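Drirnura heated airer: review after one winter

Our old airer was a plain folding one that lived in the bath. It cost next to nothing and did the job from April to October. The rest of the year a load of school jumpers took two days and the back bedroom smelled of it. In January I gave in and bought the Drirnura, the winged model with the zip-up cover, from the Zongate shop on the ring road.

Setting it up takes a couple of minutes. The wings fold out and lock with a plastic catch on each side. The catches are stiff and I pinched a finger on the first evening, but they have loosened with use. The lead comes out at the bottom corner and is shorter than I would like. In our kitchen it reaches the socket by the fridge and no other.

There is no thermostat. You get an on/off switch and a timer with settings for 4 or 8 hours. The bars feel warm to the hand, never hot enough to hurt. With the cover on, shirts, pillowcases and thin cotton are ready to put away after the short setting. Towels need the long one, and I turn them over halfway through. Without the cover the results are poor and I wouldn't bother running it.

Socks and knitwear are where opinions will differ. Small things slip between the bars unless you fold them over, and the part touching the metal dries long before the rest.

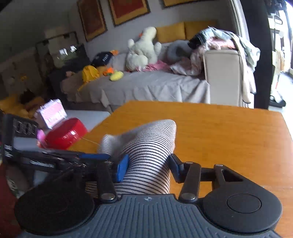
Farzad Zarei left a comment under my first-impressions post to say that he had given up hanging socks on his altogether. He lays a wire cooling rack across the top bars and puts them flat on that, with the cover pulled over, and they come out evenly. He also said the cover on his had split at the zip in its second year and that he had to chase the shop for another.

I tried the rack idea and it does work, though you lose a fair bit of hanging space underneath. My own zip is fine so far. The fabric is thin, so I take it off with both hands and don't let the children do it.

For jumpers I now do the first few hours flat on the wings, then move them over the bars at the waist. Hanging them by the shoulders from wet left points in two of mine. Anything with long sleeves wants its sleeves laid along the body, otherwise they hang down the side away from the heat and are still damp at the cuff at bedtime.

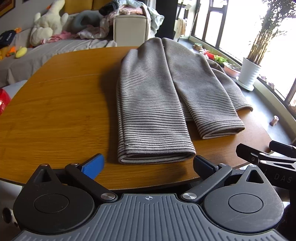 Folding things while they are still a touch warm saves most of the ironing, and I have more or less stopped ironing anything for the house.

Before this I borrowed my sister's Kerekes, the upright tower type. It has a fan, dries faster and takes up less floor. It is also noisy enough that she runs it with the door shut, and it won't take a double sheet without a lot of folding. The Drirnura makes no sound at all.

I paid £43 for the airer, with the cover in the box. Check this before you order, as some sellers list the cover separately.

Marks against it: the short lead, the stiff catches, no wheels. It is awkward to carry through a doorway even when folded. I would still buy it again for a house without a tumble dryer.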